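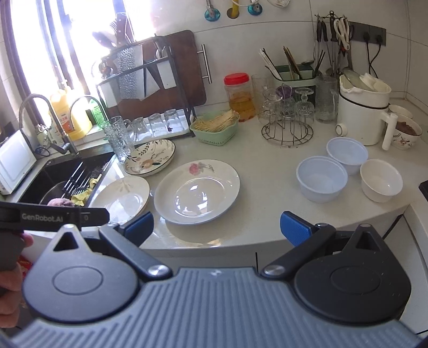 Penness Demolition Notices: read me first

Print this page | E-mail this page

Hello, and thank you for taking an interest in these files! They hold 3772 notices served on householders by the four district offices of Penness, telling them that all or part of a home was to be pulled down. I began typing them up because the local papers kept quoting different totals for the same streets (sometimes on the same morning), and I wanted one plain list that people could check for themselves.

What you get

There is one file per district, in ordinary comma-separated text. Each row is one notice, with the month it was served, the ward, the reason as the office worded it, the days allowed for an appeal, and whether the house had been built with a housing grant. Most notices allow 30 days, but a fair number from Puddale allow only 7, and I have left those exactly as printed even where I suspect a slip of the pen.
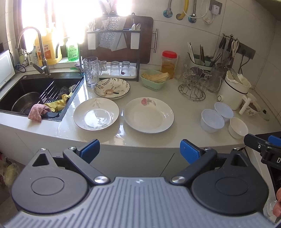

The grant column is the one people write to me about most, so a word on it. I put "yes" only where the notice itself mentions a grant. A blank means the notice says nothing on the matter, and please don't read it as a "no". In Bech the offices changed their form in January, and the later ones have a box for grants that the earlier ones lack, so comparing the two halves will give you a very odd picture indeed.

Known gaps

There are 82 notices from Plinitlow where the reason is too faint to make out. They are marked "unread". Ward names are spelt as they appear, which means you will meet a few wards under two or three spellings (sorry, it is a nuisance when sorting).

Householders' names and door numbers have been taken out. Please don't try to put them back by matching against court lists or news reports, as many of these families are still living with the upset.

Using the files

Copy, share and reprint as you like, with a mention of the Penness Demolition Notices. If you find a mistake, send me the row number and the district and I'll look at the paper copy again.

Last updated: January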